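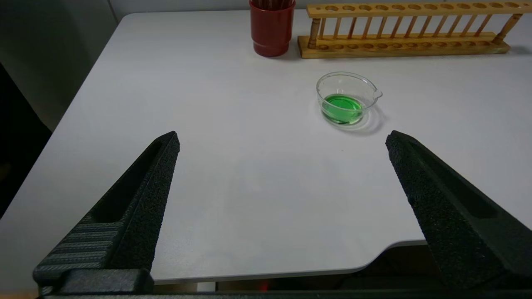 Green liquid in the glass dish, fingers open, rack empty.

Section 4: Handling liquids at the Tingate bench

Welcome to the part of the guide most people turn to first! Please read it through once before you switch the arm on – it won't take long.

1. Wipe the table and put out only what the task needs. Coloured water is quite enough while you are learning.

2. Bring the arm over the table with the fingers wide open, and look at the gripping pads. Light scuffs may stay, but a torn pad must be changed.
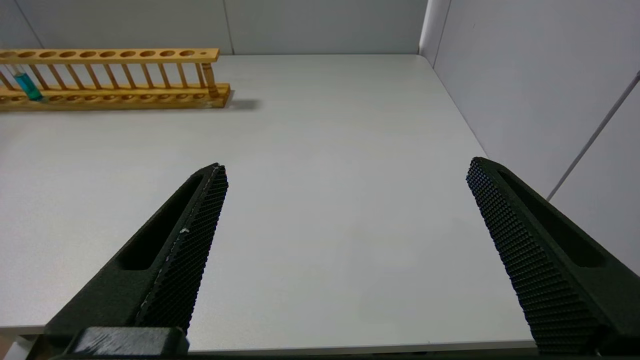 3. Check the rack. It should sit flat, well back on the table, with your filled tube standing upright in its hole.

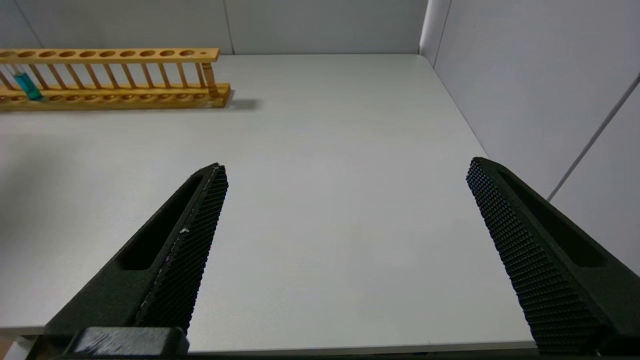 One tube in the rack, towards the far left.

Note: keep the middle of the table clear, so the fingers have plenty of room to turn.

4. Close the fingers gently on the glass, at speed setting 2 and no higher, and lower the tube slowly when you set it down in a cup.

Caution: never reach under a moving arm, however slowly it seems to be going. Press stop first, then wait for it to settle.

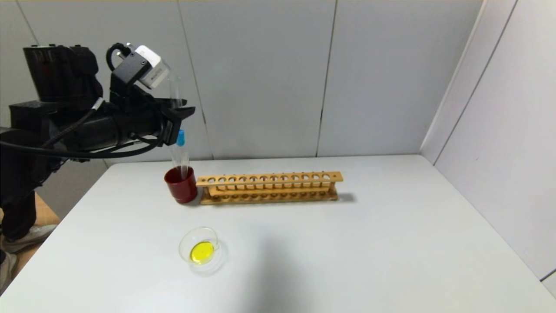
Reading time: 2 minutes

Anyone standing beside the table should keep their hands back and know where the stop button is. If a tube cracks, press stop and put on gloves before you pick up any glass. Questions about these rules are always welcome, and Deolinda Amaral at the Hanau office will gladly help.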